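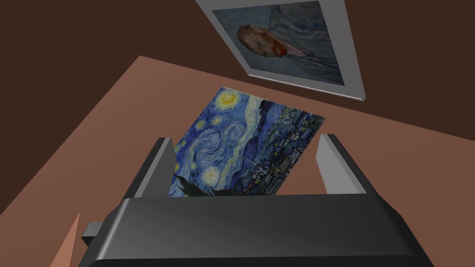

Odus Demonstration Station
Teleoperation and hand-guided teaching for two-finger grippers

The Odus Demonstration Station is a complete workplace for showing a manipulation task to a robot arm. The operator carries out the task by remote control or by moving the arm directly, and the station records joint positions, finger opening and the view from the wrist. Recordings may be used to train a control policy or played back as fixed motions.

The station is supplied by Drivar to university laboratories, technical colleges and company research groups. It can be ordered with a physical arm, as simulation software alone, or as both.

Teaching by remote control

A handheld controller sets the position and angle of the gripper, and a trigger opens and closes the fingers. Motion scaling is adjustable. At the finest setting, a large movement of the hand produces a small movement at the fingertips, which is recommended for thin, flat items such as prints, cards and envelopes. The operator may pause at any point, let go of the controller, and resume from the same pose.

Teaching by hand

With hand guiding switched on, the arm carries its own weight and follows light pressure at the wrist. Finger opening is set with a thumb switch on the guide handle. Hand guiding is available only with the physical arm.

Simulation package

The simulation uses the same controller and writes the same recording format as the physical station. The object library contains 172 items, and the room library includes tabletops, shelves and walls with hung pictures. Wall and table colors can be changed between recordings. Starting positions can be set by hand or drawn at random within a marked area.

Flat objects need particular care. New operators tend to lower the open fingers too far before closing, and these attempts should be kept and labeled as failed -- the review tool has a separate list for them. Ye-seo Sun of the Drivar applications group has prepared a practice set of 26 flat-object tasks, supplied with every simulation license.

Reviewing and exporting

Each recording can be trimmed, labeled and replayed at reduced speed. Exports contain the wrist view, the arm state and the operator's commands on a shared clock. Recordings made at the Mocanu teaching laboratory, 459 in all, may be requested by license holders as reference material.

Supplied with the station

Handheld controller and charging cradle
Guide handle with thumb switch
Wrist camera and mounting plate
Stop button with cable
Software license for 6 seats
Printed operator manual

Training and support

A one-day course for new operators is led by Arturo Farina and Hye-jin Pyo at the Lotow office. Site visits can be arranged for groups ordering more than one station. Requests for quotations should be addressed to Rocío Huaranga, Institutional Sales, and should state whether an arm is already installed.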